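Levente Barta had been sent to Treltell to say yes or no, and by the second hour he still had his coat on.

The paper had come to him in March. It claimed that a pair of arms trained the Fuden way could flatten a crumpled cloth they had never met before, and it gave a success rate that made his boss at Ollov put down her sandwich. Ollov washed linen for hotels. Anything that could spread a napkin was worth a train ticket.

"What counts as flat?" he asked.

Barrientos scrolled down on her laptop. She had written most of the paper and looked as though she had slept under it. "Coverage. We take the area seen from overhead and divide it by the area of the cloth when it's fully spread."

"And who decides when to stop?"

"The policy stops when it thinks it's done."

"It thinks it's done," Levente said, and wrote that down.

He had read the methods section on the train, twice, with a pencil. There were 329 trials. Between trials the cloth was picked up, dropped from a set height and left as it fell. That part he liked. What he didn't like was a sentence in the appendix saying that trials with "unsuitable starting states" had been restarted. It didn't say how many, or who had found them unsuitable.

"Run one for me," he said. "Don't touch it first."

She dropped the cloth on the table, pulled her hand out and pressed a key. The arms woke with a small whine and leaned in.

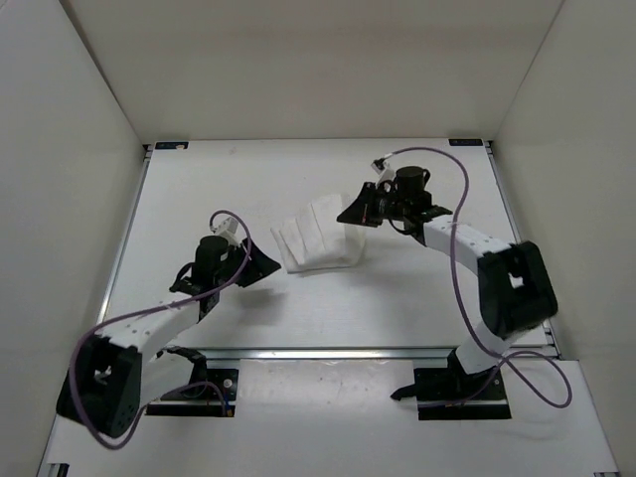 "You see how it hesitates," Barrientos said. "It's comparing grasp points. The older method just went for the highest fold every time."

"Or it's slow."

"It's both. You can be slow and be comparing grasp points."

He gave her that one. He bent until his nose was near the height of the table and tried to decide where he would take hold, if it were him. He couldn't have said. His mother would have had it by two corners and snapped it in the air without looking, and there was nothing in the paper about snapping.

The left arm took hold of a fold. The right one closed on nothing, opened, and closed on nothing again. On the third try it had an edge, and the two of them pulled, and the heap became a sort of long rag with a twist in it. They let go. They went back in. It took more than 40 seconds before they drew apart and stayed there.

Barrientos turned the laptop toward him. The number was a good one. One corner of the cloth was still folded under.

"That's a success," she said.

"By the number."

"By the definition we published, yes."

"A hotel guest would send it back."

She rubbed her eyes. "The guest isn't in the benchmark."

"How many did you restart?"

She didn't answer right away. She opened a folder, then another folder inside it, and he watched her lips move as she went down the list.

"30," she said. "Mostly early on. The cloth landed on the rail, or it landed folded so tight the camera took it for a smaller cloth. We should have put that in."

"Would it have changed the result?"

"If you call them all failures, yes. We'd still beat the old method. By less."

Levente finally took off his coat and hung it on the back of a chair. He had expected to be shown a door by now, politely, with a brochure.

"Drop it again," he said. "And this time I'd like to do the dropping."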